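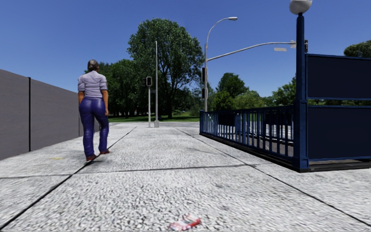
Istier open day: trying the Tian street simulator
Review by Yeshi Wako
2026-01-11
9 comments | 34 shares

I went to the Istier open day with one question. Can a small team like ours use the Tian simulator to teach a delivery robot how to behave on a footpath, before we let it near real people?

Istier had put four desks in their front room and you could sit down and try it yourself, which I liked. Meron Workneh ran my session. She loaded a walkway with one pedestrian, a railing on the right and some traffic signals farther up, and let me drive.

The ground is the best part. The pavement has a coarse speckle and dark joints between the slabs, and there is even litter and a faint yellow stain. Our robot at Pascombe has stopped for a chip packet more than once, so I was happy to meet rubbish in a simulator. Most programs I have tried give you a floor as clean as a hospital.

The people are less good. The trousers on the pedestrian shine like plastic, and the shadow at the feet is small for such a clear sky. For a robot that must only keep its distance, I think this is acceptable. For training a camera to recognise clothing I would not trust it. The long grey wall on the left is also very plain, and a real one in our street would have posters and marks.

Driving was easy to learn. You set the speed, choose how close the robot may come to a person, and press start. I asked for a narrow pass beside the railing and the robot waited, then went through slowly. On my second try I made the distance too small and it brushed the bars. The program wrote this in the log with the time and the speed, in words that I could understand without help.

Berhanu Demissie gave a short talk after lunch. He said the library has 141 street layouts now, and you can change the weather in all of them. I tried rain and the picture became slow on the demo computer. He was open about this and told us to buy a better graphics card than the one they had brought.

The price is 379 dollars a month for one seat. For us this is a lot of money, but a broken wheel and a lost afternoon also cost something. There is no student price yet – I asked twice.

What I missed was a cyclist. Meron said they are working on it. I also wanted to import our own map, and for now Istier must do this for you.

My colleague Kidus Gudeta still prefers the Flurkberg program, mainly for its map tools. I will ask for the one-month trial and run our Pascombe route on both.

Four stars from me.

9 comments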